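Chapitre 5
La jument poulinière : gestion de la reproduction

Objectifs du chapitre
Reconnaître les phases du cycle. Organiser un suivi de saison. Choisir entre monte en main et insémination. Lire un contrat de saillie sans se faire avoir.

5.1 Pourquoi commencer par la jument

On parle beaucoup des étalons. Catalogues, prix de saillie, photos sur papier glacé. La jument, elle, reste au pré et fait la moitié du travail génétique, plus onze mois de gestation, plus l'allaitement. Un élevage se juge d'abord sur ses mères. À retenir pour tout le chapitre.

Cas suivi : le haras de Brarkbridge, 12 poulinières, sol lourd, hivers humides. On y reviendra au chapitre 7 pour l'alimentation du poulain. Second cas, plus court : la station de monte de Pratomville, qui travaille presque uniquement en semence réfrigérée.

5.2 Le cycle, rappels rapides

Espèce à jours longs. Activité ovarienne au printemps et en été, repos en hiver chez la plupart des juments. Cycle de trois semaines, dont 5 jours de chaleurs en moyenne, mais attention, grosse variabilité en début de saison : chaleurs longues, irrégulières, parfois sans ovulation. Ne pas saillir à l'aveugle en février.

Éclairage artificiel : 15 heures de lumière par jour, box compris, à partir du début de l'hiver. Avance la première ovulation. Coût faible, contrainte réelle pour le personnel (allumer, éteindre, ne jamais sauter un soir).

Signes à la barre : queue levée, jets d'urine, clignements de la vulve, jument campée. Une jument suitée peut refuser de se montrer tant que le poulain est loin. Noter tout, même les refus. 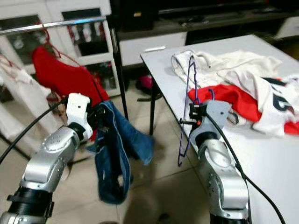 5.3 Le suivi échographique

Une échographie tous les deux jours en chaleurs, puis tous les jours quand le follicule dominant grossit. On regarde la taille, la forme, l'oedème utérin, la présence de liquide. À Brarkbridge les relevés sont portés sur la fiche Flandex, une ligne par passage, modèle en annexe.

Diagnostic de gestation à deux semaines. Étape a ne pas repousser : c'est là qu'on voit les jumeaux, et la réduction se fait tôt ou se fait mal. Contrôle ensuite du battement cardiaque, puis en juin pour les juments saillies au printemps.

5.4 Le contrat

Lire les clauses de poulain vivant. Date limite de paiement, définition de « vivant » (debout et têté ? 48 heures ?), report en cas d'avortement. Méthode Holovko pour comparer deux offres : ramener chaque prix à 100 saillies et voir combien de poulains sont réellement payés. Exercice corrigé en fin de chapitre.

Vocabulaire : jument vide, jument suitée, jument maiden, chaleurs de poulinage. Définitons dans le glossaire.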